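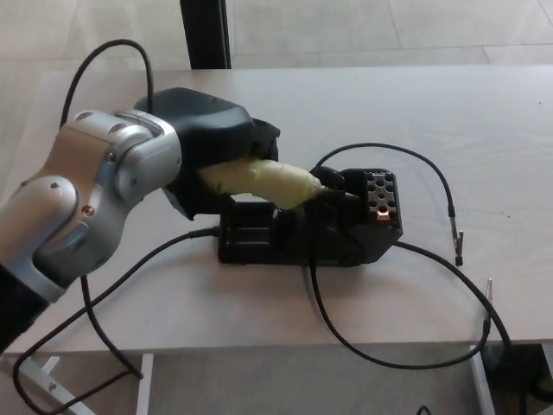
Re: Bench layout for the shared soldering table
Electronics Workroom Board > Furniture and Fittings

Raghda Kassab
Posted 25 February 2018
Members are asked to comment on the proposed layout for the light wood table with the white legs. The stand would remain on the tabletop, with its cables led off the table edge. The clip leads would stay out beside it. The budget is 400 for all four tables.

nukden_bench
I support keeping the stand where it is. I do not support cables hanging over the edge. A sleeve or a chair can catch them, and the iron goes with them. Please consider a tray under the tabletop.

Shboul37
I must disagree with the previous member. A tray makes it slow to swap an iron. We fitted trays in August and removed two of them. A hook on the table leg is sufficient.

nukden_bench
A hook does not help with the lead on the front side. My objection stands.

raswood
May I ask whether a heat mat is included? Bare wood marks easily. A mat 70 cm wide would cover the working area.

Raghda Kassab
Mats are included. Trays will be priced separately, and hooks will be fitted to one table for trial. Comments on the clip leads are still welcome.

Shboul37
Agreed as to the trial. Kindly store the clip leads in the drawer when not in use.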